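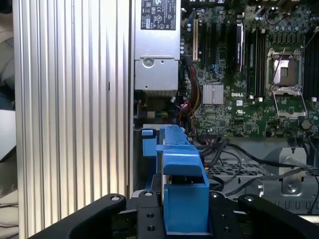 *2 min read · 18 replies, best ones shown*

**Did anyone else see Tessier turn up at the Gilum launch?**

**velvetrope_fan** · 8 Jul 2021
Well, I'm still grinning! Tessier was only on the guest list, as far as any of us knew, and then there she was on the little stage with the band, doing two of the old songs in her party shoes (and a lovely green coat, which I want very badly). My sister rang me halfway through and we both just squealed.

**mintcake1347**
Lovely, yes, but a surprise? The band knew every note - I'd say it was planned weeks ahead.

**velvetrope_fan**
Oh, let me have my fun! Bands know all sorts of songs, and those two were on the radio all summer when I was at school.
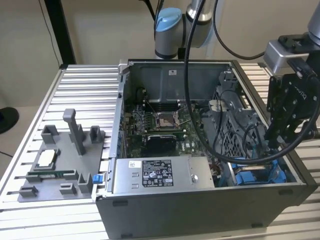
### More replies

**joselforever**
I'm with mintcake, I'm afraid. Josel did the very same thing at the Hallach party last November, and there were 200 people there who all swore it was off the cuff. Still sang beautifully, mind.

**mintcake1347**
Josel was flat and you know it.

**joselforever**
I know no such thing! He had a cold, poor love.

**tuppence_tea**
Planned or not, I'd have given my right arm to be there. Has anyone got a clip of the second song with the sound in time?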